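Two arms, one table: the Wollar build gets its second half

Posted Fri 26 June in Workshop News

Well, it finally has two arms. If you've been following the Wollar build in our shared workshop in Irkcombe (and going by the number of you who ask me about it in the parking lot, plenty of you have), the second arm is up, bolted down and talking to the computer. I stayed way past closing for it and I'd do it again tomorrow.

Quick catch-up for newcomers. Wollar is our sorting and tidying project, the one that started last November as a joke about never finding the right little block when you want it. The idea is a pair of robot arms that can pick small stuff out of a mixed pile, hand it from one side to the other, and put it down where it belongs. We could have bought a ready-made sorter, I guess, but then what would we do with our evenings?

The arms came to us secondhand through Chien, the surplus place out past the rail yard. We got the first one in the spring and it took us ages to trust it. The second one had been sitting in a crate while we argued over where to put it. I wanted them facing each other. Other people wanted them next to each other, like shoulders. We tried it with cardboard tubes taped to a desk, which looked ridiculous and was really useful, and the shoulders people won. I'm over it. Mostly.

So, the table. We'd been using an old workbench and it wobbled, not a lot, but when an arm stops quickly a small wobble turns into a miss, and a miss turns into a block on the floor. A member found us a proper breadboard table, the kind with threaded holes all over it, and the difference was huge! You put a bolt wherever you want one. We've got aluminum extrusion on there too, and a few short pieces made up into a bracket. The plan is for that to hold a camera eventually, if we can agree on which camera.

I do want to own up to the clamps. There are clamps. I said back in the spring that nothing on this build would be held down with clamps by summer, and I was wrong, and several people have reminded me. They're staying until we know for sure where everything goes. I've drilled too many holes too early on other projects to make that mistake again on this one.

Getting the second arm onto its mount took three of us, two lifting and me on the floor with the bolts, yelling. It's heavier than it looks once you've got it at an awkward angle. We got it lined up on the third try, and then somebody noticed we'd left the washers in a coffee mug on the other side of the room. Off it came again. I'm told the language could be heard in the pottery studio, and I apologize to the pottery studio.

Then there was the wiring, which ate the entire next evening. I'd budgeted an hour. You have to leave enough slack for the arm to swing through its whole range, but any more than that and the cable flops into the work area and gets grabbed. We ran it, moved the arm slowly by hand, watched it go tight, swore, undid the ties and ran it again. I think we've gone through 200 cable ties since this thing began, and I find the cut-off ends in my shoes. If you ever do this at home, leave the tails long until you're completely finished. Trimming them feels great, and then you find out you have to cut the whole thing off and start over.

Money, since somebody always asks. Flestness, the hardware store on the corner, gave us 300 dollars in store credit toward the build, which was incredibly kind of them, and we've spent 159 of it so far, nearly all on fasteners and more aluminum. The rest is set aside for a proper cover for the cables and a big red stop button for the far side of the table. We have one stop button already. I want 2. I want to be able to hit one from wherever I happen to be standing when I get nervous.

The first power-up with both arms was on a weeknight with hardly anybody around, on purpose. We did one at a time to start, just little moves, a few degrees each way. Then both together, very slow. I had my hand on the button the whole time and my hand was sweating. They went up, they went out, they came back. That was it! That was the entire show, and we clapped like we'd been to the opera.

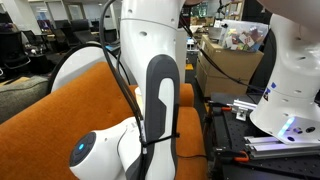 We haven't let them share the middle of the table yet. Right now each one has its own half in the software and isn't allowed over the line, and it'll stay that way until the checking code has had a lot more hours on it. Bumping one arm into another is an expensive way to learn something. The handoff, where one passes a block to the other, is the next big goal. I keep saying end of summer. Don't hold me to it.

What we could really use is people who like the fiddly software side. We've got plenty of folks who'll happily turn a wrench (me included) and not so many who want to sit and work out why the left arm thinks it's an inch farther forward than it is. It does think that, by the way. We measured it over and over last night and the error is the same every time, so it's probably just a number typed in wrong somewhere. If you know your way around that kind of thing, or you'd like to learn alongside people who are also learning, come find us.

Build nights are Tuesdays, from seven until we get kicked out. You need to have done the regular workshop safety intro, and there's a short extra one for the arms, which is mainly me showing you where the stop button is and where not to stand. Kids are welcome to watch from the seats with a grown-up. Long hair tied back, please, and no dangly lanyards.

Also, we need more blocks! Small, bright, all different shapes, the more mixed up the better. Toy bricks, wooden beads, bottle caps, whatever is cluttering up your house. Nothing sticky. Somebody brought in a bag that had clearly had juice in it and I spent my Sunday washing them in the sink. Drop them at the front desk with "Wollar" on the bag and they'll make their way over to us.

I'll post again when the camera's on, or when something breaks, whichever comes first.

Filed under: Wollar, robots, build nights
Previous: New hours for the laser cutter
Next: Tool library returns, please check your garages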